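1/ A thread about the Baveck Motor Lodge, which opened on the old Althorpe road at what the brochure called "the very centre of the region's motoring". It was a field with a bus stop. The bus stop was the older and better-loved of the two.

2/ The builder was a firm called Vostance, who until then had made their money in gravel. They owned the pit on one side of the road and the field on the other, and I suppose at some point somebody looked up from lunch and noticed lorries going past between them.

3/ First plan: forty bedrooms, a banqueting suite and a pond with boats. The council said no. Second plan: twenty bedrooms, no banqueting, a pond without boats. The council said no to that as well, mainly on the pond.

4/ Third plan: twelve bedrooms, a grill room, a petrol forecourt, and the word "ornamental" put in front of "pond". Passed in one meeting. I've read the minutes and there was a longer discussion about the hedge.

5/ The planning file is number 2382, and if you ask for it at the county record office they bring you the wrong box first. They did it to me in February and they did it again last week. The wrong box is all drains. I am getting fond of it.

6/ It opened on 21st August with a brass band and a free key ring for anyone buying petrol. The local paper sent a reporter, who wrote four lines on the motel and most of a column about parking on the verge.

7/ Each room had its own door onto the car park, in the American manner. In the American manner you pull up in the sunshine and stroll in. In the Baveck manner you ran for it with a coat over your head, and your case went in a puddle. A canopy was added the next year and leaked onto the steps.

8/ The rooms also had what was billed as a "breakfast counter", meaning a shelf with a kettle on it and a notice saying please don't fry anything. Three people have written to me over the years about that notice. All three fried something.
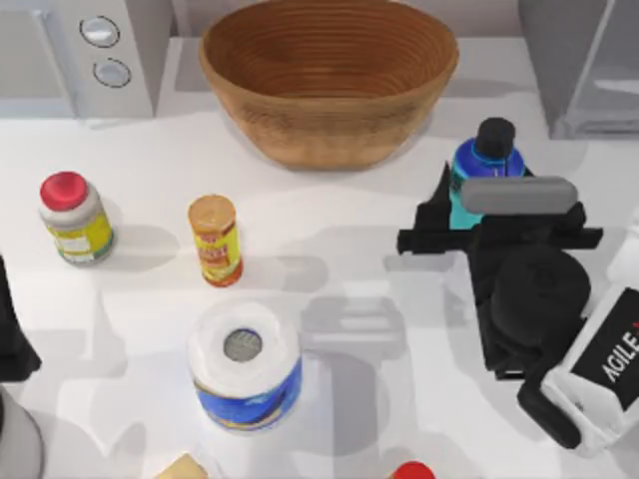 9/ Prices, from the card in the file: a chop, peas and chips in the grill room cost less than parking at the hospital for twenty minutes does now. That isn't a useful comparison but I was at the hospital when I read it.

10/ The forecourt did very well. The motel did not. Vostance had worked out how many cars went past, which was a great many, and forgotten to ask whether the people in them lived nearby. Most did. They were going home.

11/ So for years the Lodge got by on wedding guests, travelling salesmen, and a few couples who signed the register with great care and in the same handwriting. The register survives. It has 92 pages and an awful lot of Smiths.

12/ The pond, since people always ask. It was dug, lined and filled, and it was empty within the month. Gravel, you see. A gravel company had put a pond on gravel. They filled it four times before making it a rose bed.

13/ A correspondent in Althorpe says the roses never took because of the drainage. I find this very hard to improve on.

14/ Then came the bypass, and this is where most of these stories stop. The new road went two fields to the north and the traffic went with it. The petrol company took its sign down so quickly that the bolts were left in the pole. They're still there, if you like that sort of thing. I do.

15/ Vostance sold up. The buyer was a catering business called Benítez, who had a café in town and wanted more room for it. The deeds call the place "the former motel", although it was open at the time and had a guest in room 9.

16/ Benítez did the sensible thing and ignored the road completely. They let the bedrooms by the month to men working on the power station, knocked the grill room through into the shop, and put on a Sunday lunch. People drove OUT from Althorpe to it. The centre of the region's motoring, at last, with no motors going past.

17/ They also repainted. The Lodge had been white with a blue band, very seaside. It became brown, then a different brown. I have a paint invoice listing both of them as "stone". The nearest stone is grey.
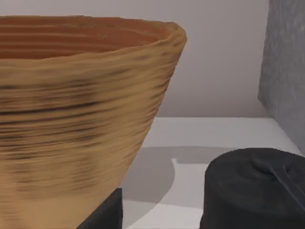
18/ The grill room chimney is the one part everybody remembers, and there is no drawing of it anywhere in the file. It was a fat round thing built at the road end, narrower at the bottom than at the top, which I'm told is the wrong way up for a chimney. The outside was rendered in close bands from top to bottom. The best I can do is that tan bowl: same taper, same ridges running round it, and even the same dark streaks across the middle, though on the chimney those were soot and the council wrote letters about them.

19/ Two letters, in fact, and both answered. The first reply says the marks will weather off. The second says the marks ARE weather. Whoever was writing for Benítez by then had stopped being frightened of the council, and the file gets a lot more readable.

20/ A word on the bus. Route 102 called at the Lodge for its whole life, and the timetable never once used the name. It was Baveck Field End before they built it and Baveck Field End while they ran it. There's a letter from Vostance asking for the stop to be renamed, and a pencil note across the corner in another hand: "No."

21/ The end was dull. The power station job finished, the men went, the Sunday lunches went on for a bit. The roof over rooms 7 to 12 needed doing and wasn't done. One winter the doors were shut "for redecoration" -- I have the notice, it's laminated, it has outlasted the building.

22/ The chimney came down first. It took them a day and a half longer than allowed for, and the contractor's note says "solid, for some reason" against the lower part. Solid! So how the smoke got out I can't tell you. Perhaps that explains the streaks.

23/ What's there now: a tyre place on the forecourt, using the original kiosk as a store. Bedrooms gone. The hedge, the one they argued about for an evening, is in superb condition. The rose bed is a dip in the grass and holds water beautifully after rain. It just needed leaving alone for a few decades.

24/ You can still get there by bus, though it's a different number now and only goes twice in the afternoon. Ask for Field End. If you ask for the motor lodge the driver will think you're having a turn.

25/ Things I'm still after: a photo of the chimney from the road side, a menu from the Benítez years, and one of the opening day key rings. I was offered one of those at a fair and it was from a different motel altogether, but I bought it anyway and I've put my shed key on it.

26/ Also, if you were the guest in room 9 when it was sold, please get in touch. I would like to know whether anyone mentioned it.

27/ Corrections are welcome, as ever. Last time I did one of these I put a weighbridge on the wrong side of the road and had eleven messages before breakfast, one of them with a map.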